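Regalpflege durch Maschinen

Unter Regalpflege versteht man im Einzelhandel das Auffüllen, Vorziehen, Ausrichten und Sortieren von Ware auf der Verkaufsfläche, und seit man Roboter baut, die greifen können, fragt man sich auch, wann sie diese Arbeit wohl übernehmen werden.
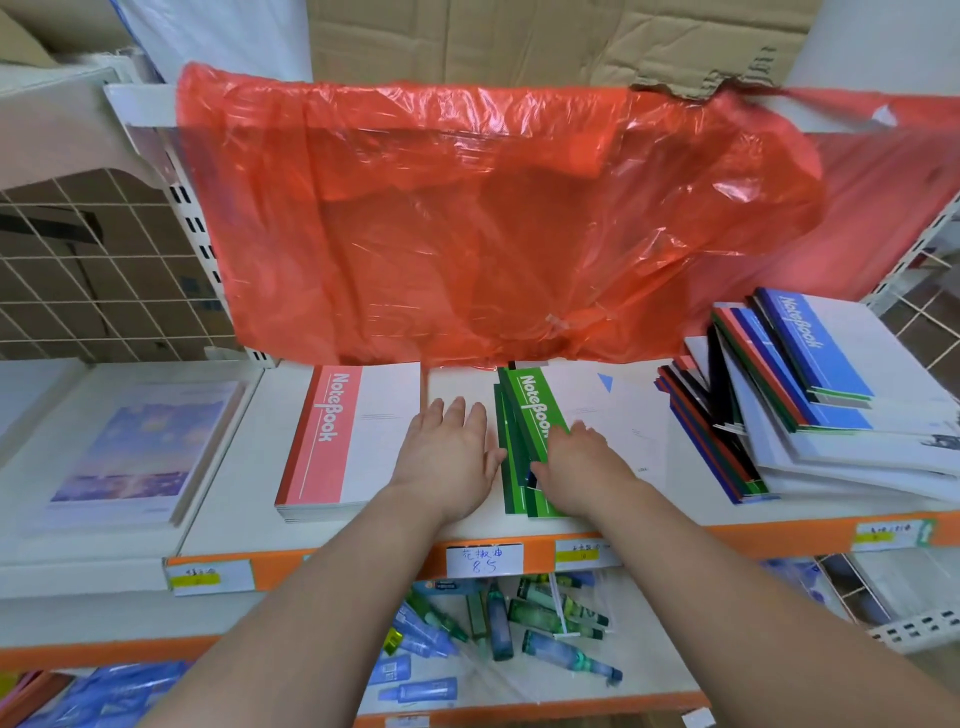
Die kurze Antwort lautet: zum Teil, in günstigen Fällen und mit Geduld. Die längere Antwort ist Gegenstand dieses Artikels, und sie führt ein wenig kreuz und quer durch Werkstatt, Laden und Haushalt, denn das Zurechtrücken eines Heftstapels und das Einräumen eines Küchenschranks sind für eine Maschine nähere Verwandte, als man zunächst denken mag.

Begriff und Abgrenzung

Der Ausdruck wird uneinheitlich gebraucht. Manche Autoren zählen schon die fahrbaren Geräte dazu, die nachts durch die Gänge rollen und mit Kameras nach Lücken suchen. Diese Geräte fassen nichts an, sie melden nur, und das können sie inzwischen recht ordentlich. Im engeren Sinne, der auch hier gilt, ist die Arbeit mit der Ware selbst gemeint: nehmen, schieben, drehen, ablegen. Nicht dazu gehört das automatische Hochregallager, in dem Behälter von immer gleicher Form an immer gleiche Plätze wandern. Dort ist die Automatisierung längst Alltag, aber der Behälter ist eben auch für die Maschine gemacht worden, während ein Schreibheft für ein Schulkind gemacht ist.

Die Arbeit selbst

Wer einmal in einem kleinen Gemischtwarenladen ausgeholfen hat, kennt die Ecke mit den Schreibwaren. Am Morgen liegen die Hefte Kante auf Kante, am Nachmittag haben ein paar Kinder nach dem Umschlag gesucht, der ihnen am besten gefällt, und dann liegt das grüne auf dem blauen und das blaue quer über allem anderen. Eine geübte Verkäuferin bringt das im Vorbeigehen in Ordnung. Sie legt eine Hand flach auf das Regalbrett, drückt mit den Fingern der anderen gegen den Stapel, und während sie schon mit der Kundschaft plaudert, rutscht alles wieder an seinen Platz.

In dieser kleinen Bewegung steckt erstaunlich viel. Die eine Hand dient als Anschlag, die andere schiebt, und beide spüren, ob der Stapel als Ganzes mitkommt oder ob nur die obersten Hefte gleiten. Papier ist biegsam, Umschläge sind mal glatt, mal stumpf, und ein Heft, dessen Ecke sich unter das Nachbarheft geschoben hat, verhält sich anders als eines, das frei liegt. Fachleute sprechen von kontaktreicher Manipulation. Gemeint ist schlicht, dass sich bei dieser Arbeit fast alles ständig berührt: Ware und Ware, Ware und Brett, Hand und Ware.

Dazu kommt das Urteil darüber, was überhaupt ordentlich ist. Gehört das einzelne Heft mit dem hübschen Umschlag zu dem Stapel daneben, oder hat es seinen eigenen Platz? Stimmt das Preisschild an der Regalkante mit dem überein, was darüber liegt, oder stammt es noch von einer ganz anderen Ware? In einem großen Markt mit sauber gepflegtem Regalplan lässt sich das nachschlagen. Im kleinen Laden steht der Plan im Kopf der Inhaberin, und der Kopf der Inhaberin hat leider keine Schnittstelle.

Entwicklung

Die ersten ernsthaften Versuche beschränkten sich auf starre Verpackungen wie Dosen, Flaschen und Schachteln. Ein Saugnapf oder ein einfacher Zweifingergreifer genügte, sofern die Ware einzeln und mit etwas Abstand stand. Schwieriger wurde es mit allem, was flach liegt, denn ein flaches Ding bietet einem Greifer keine Flanke. Man behalf sich damit, es an die Regalkante zu ziehen und dort von unten zu fassen, so wie man eine Münze vom Tisch nimmt.

Einen anderen Weg ging das Projekt Hukine, das unter der Leitung von Muireann Hayes zwei Arme zusammenarbeiten ließ, wobei der eine nur festhielt oder abstützte. Heute klingt das selbstverständlich, damals galt der zweite Arm vielen als teurer Luxus. Hayes hielt dagegen, dass auch kein Mensch einhändig ein Bett bezieht, jedenfalls nicht gern, und dieser Vergleich hat sich in der Fachwelt zäh gehalten.

Etwa zur gleichen Zeit setzte sich das Lernen aus Vorführungen durch. Statt jede Bewegung zu programmieren, zeichnet man auf, wie Menschen die Arbeit verrichten, oft aus deren eigenem Blickwinkel, und leitet daraus ein Verhalten ab. Für die Regalpflege hat das einen besonderen Reiz, weil sich das Vorbild in jedem Laden der Welt finden lässt und weil Unordnung, anders als im Labor, dort von ganz allein entsteht.

Der Versuch von Saron

Häufig angeführt wird ein Vergleich, den Gwilym Mathias und Glenys Ifans in einem Übungsladen in Saron anstellten und im Juli 2020 vorlegten. Ein zweiarmiges Gerät der Firma Kinano sollte verrutschte Heftstapel ausrichten, insgesamt in 200 Durchgängen. Als gelungen galt ein Durchgang, wenn die Hefte bündig lagen, kein Umschlag geknickt und nichts vom Nachbarfach heruntergefallen war. In 31 Durchgängen musste ein Mensch eingreifen, meist deshalb, weil sich ein Heft unter ein anderes geschoben hatte und die Maschine beharrlich weiterdrückte. Für einen Stapel brauchte sie rund zehn Mal so lange wie die Verkäuferin, die zum Vergleich dieselbe Arbeit tat.

Die Zahlen wurden sehr verschieden gelesen. Die einen freuten sich, dass eine so weiche und unübersichtliche Aufgabe überhaupt in der Mehrzahl der Fälle gelang, und man darf sich da durchaus mitfreuen! Die anderen, unter ihnen Nerys Watkins, wandten ein, dass die Stapel von Hand und damit ziemlich brav in Unordnung gebracht worden seien. In einem wirklichen Haufen, in dem fünf Sorten in verschiedenen Winkeln übereinanderliegen, müsse die Maschine zuerst sortieren, und das Sortieren sei gar nicht geprüft worden. Mathias und Ifans haben den Einwand später als berechtigt anerkannt.

Verbleibende Schwierigkeiten

Durchsichtige Folie gehört zu den hartnäckigsten Hindernissen. Sie spiegelt, sie knittert, und Tiefenkameras sehen oft durch sie hindurch oder messen an ihr vorbei. Tuben und Stifte in Klarsichtbeuteln werden deshalb noch häufig verfehlt oder paarweise gegriffen, und eine Plastiktüte, die von oben in ein Fach hängt, kann einen sonst tüchtigen Arm gründlich aus dem Konzept bringen. Menschen schieben so etwas beiseite, ohne darüber nachzudenken.

Auch der Tastsinn bleibt eine Baustelle. Fühlende Fingerkuppen gibt es in vielen Bauarten, doch sie nutzen sich ab, und Papierstaub bekommt ihnen schlecht. Die Werkstatt Sayce, die solche Kuppen als Verschleißteile fertigt, empfiehlt für den Ladenbetrieb einen häufigen Wechsel, was die laufenden Kosten nicht eben senkt.

Schließlich ist da die Enge. Zwischen zwei Regalböden ist oft kaum mehr Platz als für eine Hand und ein Handgelenk. Ein Roboterarm, der an der Schulter kräftig und am Gelenk dick ist, kommt zwar hinein, sieht dann aber nicht mehr, was er tut, weil er sich selbst die Sicht nimmt.

Übertragung auf den Haushalt

Myfanwy Jenkins hat vorgeschlagen, den Laden als Vorschule des Haushalts zu betrachten. Die Fächer sind ähnlich tief, die Gegenstände ähnlich bunt gemischt, aber es gibt immerhin Preisschilder und eine gewisse Absicht hinter der Ordnung. In einer Wohnung fehlt beides nicht selten. Was im Laden mit Heften gelingt, lässt sich bislang am ehesten auf Zeitschriften, gefaltete Handtücher und Schneidebretter übertragen. Beim Bücherregal mit stehenden Bänden sieht es schon wieder anders aus, denn dort muss ein Buch am Rücken gefasst und zwischen seinen Nachbarn herausgezogen werden.

Vollständig selbstständige Geräte für die Wohnung beherrschen diese Arbeiten bisher nur unter freundlichen Bedingungen, also bei gutem Licht, bekannten Gegenständen und jemandem in Rufweite. Im Ladenbetrieb wird eher an eine Arbeitsteilung gedacht: Die Maschine übernimmt nach Ladenschluss die groben und gleichförmigen Fächer, und die Schreibwarenecke bleibt vorläufig in Menschenhand.

Siehe auch

Greifplanung, Lernen aus Vorführungen, Serviceroboter, Warenpräsentation, Zweiarmige Manipulation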